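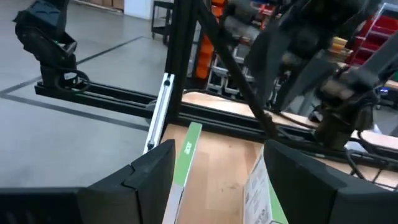 Most of the clutter in my workshop comes from packaging I meant to deal with later. A drill bit set arrives, the bits go in the drawer, and the box sits on the shelf for a year. I now sort every box in the same week it comes in, and the first thing I look for is the panel with the barcodes and the small printed text, like the white one with the green stripe down its right edge. That panel usually has the model number on it, and it is the only part of most boxes worth saving.

## Cutting out the panel

Use a utility knife with a fresh blade and a steel ruler. Cut along the folds. If the panel is bigger than a half sheet of paper, trim off the artwork and keep the print. Write the purchase date and the store on the back in ballpoint. Marker bleeds through thin card.

Do not cut anything until the return period is over. Some rebate forms also want the original barcode, so read the form first.

## Where to keep them

I use a three-ring binder with clear pockets. The sections are:

- Power tools and chargers
- Computer and phone things
- Kitchen
- Plumbing and electrical
- Paint and finishes

Receipts go in the same pocket as the panel. Thermal paper fades, so photocopy it. I learned this with a Sellusow sander that quit in December. The receipt had gone completely white and the repair shop wanted proof of purchase.

## Boxes worth keeping whole

Keep the whole box if the item is fragile, if you expect to move soon, or if you plan to sell it later. Flatten the outer box and put the molded inserts in a trash bag with a label. Stand flattened boxes on edge behind a cabinet, off the concrete. Cardboard pulls moisture out of a basement floor and the bottom row will get soft.

Lacey Ellwood, two doors down, stores hers flat under the guest bed. That works too if you have the room.

## Small boxes as drawer dividers

Narrow product boxes make decent dividers. Cut them to 1/4 inch below the drawer height and tape the bottoms with packing tape. Mine hold:

- Drywall anchors
- Wire nuts
- Sanding discs, sorted by grit
- Pencils and the short carpenter's rule

Sandpaper is easier to find if you write the grit on the front edge of each box. I go through 1000 and 500 the fastest, and those two sit at the front.

A coat of shellac on the inside stiffens thin card. Let it dry overnight with the box open. Don't bother with this for anything oily — use a tin.

## Labels

Masking tape lasts a few months and then curls. I switched to Taveck cloth tape and a fine marker. Put the label on the side you see when the drawer is open.

## What to throw out

Twist ties, foam corners, warranty cards for things you no longer own, and manuals in languages you don't read. Peel off any shipping label with your address before the carton goes to recycling. A hair dryer on low loosens the glue.

I go through the binder once a year and pull the pages for anything that has been sold or scrapped.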